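Hand-held gripper vs. teleop for a wiping task?
Tags: Manipulation, Teaching by Demonstration
Last updated: November 11, 2018

stitik_bench
So I'm trying to teach our arm to wipe down a flat board, and I've been recording the demos with a gripper I carry around in my hand.

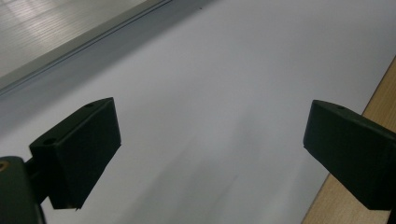 I've got 217 demos so far and I love how fast it goes! My worry is pressure. I push way harder by hand than the arm ever will, and the policy only sees where the fingers went (no force sensor yet). Would you switch to remote control?

Fulow
Yes. I did 898 hand-held ones in August and threw out most of them. When you drive the real arm you can't ask for a move it can't do.

quezada
Hard disagree with Fulow. Teleop on our setup takes me 8 times as long per demo, and I get jerky, timid motions that the robot then copies faithfully. Go slower by hand and keep your elbow low.

Fulow
Jerky is a controller problem. Turn down your gain.

quezada
Tried it, got mushy instead :)

stitik_bench
Ha, okay. What about mixing? Keep the hand ones for the path and add 11 or so by teleop for the contact part?

Fulow
I could live with that. Tag them separately or you'll hate yourself later.

quezada
Same, and post the results either way please!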